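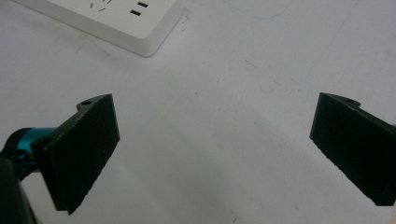 How many demos before it's worth training?

hivex_newbie
I'm collecting plug-in and unplug demos with a hand-held gripper on a white table. So far I have 502, all from one person. The policy reaches the power strip fine but closes too early about half the time. Keep recording, or is something wrong with the set?

lamus
Look at your starts before you record more. If every demo begins with the fingers open over bare table at the same distance, it learns a timer. I redid mine with mixed starts — high, low, off to one side — and 968 of those beat the 2828 I had before.

Fuchs
more data. always more data

clamus_bench
Agree with lamus. Also check that your gripper width is logged in step with the video. Mine lagged by a few frames and the model closed early in exactly this way. I had to throw out 1897 episodes. Replay a few side by side and watch the moment the fingers start to move.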